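Keeping a Home Desk Clean

A desk gets dirty slowly, and it is easier to spend a few minutes on it every Friday than an hour every couple of months. I do mine before lunch.

Clear everything off first. Put papers in one pile and cups in the sink, and don't sort the papers yet. Wipe the top with a damp cloth and one drop of dish soap, then go over it with a dry one. Painted desks mark easily, so skip scouring powder. Our old oak desk is from 1969 and gets a dry cloth only, with a little wax in November.

Ink comes off most sealed tops with rubbing alcohol on a cotton ball. Test it underneath first. For rings left by mugs, try a paste of baking soda and water – rub lightly and stop if the shine starts to go.

Shut down the computer before you touch the screen. Use a microfiber cloth, barely damp, and never spray the glass directly.

Keyboards need a dry brush before anything wet. Switch a wireless one off so you don't type nonsense into an open file. 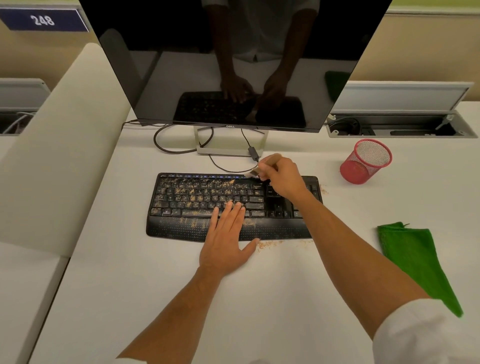 Work from the top row down, then turn the keyboard over and tap the back over a trash can. A clean pastry brush or a soft paintbrush is fine. Finish with a cloth wrung out well in soapy water.

Drawers come last. Pull them out, vacuum the corners, and throw away dead pens. Line them with shelf paper if the bottoms are rough.

Chair casters collect hair – cut it through with small scissors and pull it out with tweezers.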